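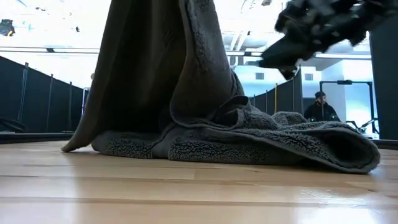

Datasets > Cloth Handling > Clesaneck Towels > README

2018-07-11
By the Ludlow data maintenance group

# Clesaneck Towels – data card and recording rules

Clesaneck Towels holds 1159 episodes of robotic towel handling on a flat work surface. This card covers what is in the release, the rules an episode had to meet to be included, and the conditions for adding new ones. File layout and loader code are described in `docs/format.md`.

## Contents

- Episodes: 1159
- Tasks: 3 (`lift`, `spread`, `fold_half`)
- Views: one fixed workspace view per episode, plus gripper state
- Labels: task, outcome, operator flags, towel ID
- Splits: 900 episodes for training, the rest held out

The split is made by towel ID. A towel that appears in training does not appear in the held-out set. Do not reshuffle at the episode level and report the result under the same name.

## Recording rules

1. The surface is cleared before each episode. Tools, tags and spare cloths go back on the cart.
2. The fixed view is checked against the reference still at the start of a session and after anyone has touched the mount. If it has moved, stop and start a new session ID.
3. No one reaches over the surface while the arm is enabled. People may be present outside the partitions. They are not masked in the images.
4. The stop button is tested once per session, under power, with the gripper open. Log the test in `session.yaml`. Sessions with no entry are rejected at import.
5. Starting states for `spread` and `fold_half` are made by dropping the towel from the gripper. Do not arrange it by hand.
6. Failed attempts are kept. An operator may mark an episode `void` only for a hardware fault, a stop event, or a person entering the cell.
7. Speed limits are set in the controller profile and are not changed within a session.

Rule 6 was tightened in November after an audit of the Troncoso recordings. Operators there had voided episodes in which the towel slipped, and the reported success rate for `lift` was too high. The affected sessions were relabeled from the raw logs. Results computed on releases before 0.4 should not be compared with later ones.

## Outcome labels

`success`, `partial` and `fail` are assigned after recording by a labeler who did not operate the arm. For `lift`, success means that no part of the towel touches the surface at the last time step. A corner still in contact is `partial`. For `spread`, use the coverage script and leave its threshold alone.

Labelers work from the full episode. Single stills are not enough to assign an outcome, and labels made that way will be sent back.

## Known issues

- Motion blur on the gripper is common during fast transfers. Pose estimates from images are unreliable there – use the logged joint state.
- Overhead lighting washes out parts of the background and leaves highlights on glossy surfaces. Exposure was not corrected.
- Dark towels lose detail in deep folds. Segmentation masks for these were drawn by hand in the Fivthorpe subset only.
- Gripper force is uncalibrated in the earliest sessions. The field is present but should be treated as relative.

## Adding episodes

Open a request with the session folder, the controller profile and the signed cell checklist. Batches are limited to 3000 files. Imports run the schema check first and the rule check second, and a batch that fails either one is returned whole.

Changes to the rules need a version bump and an entry in `CHANGES`. Corrections to labels do not, but list the episode IDs in the commit message.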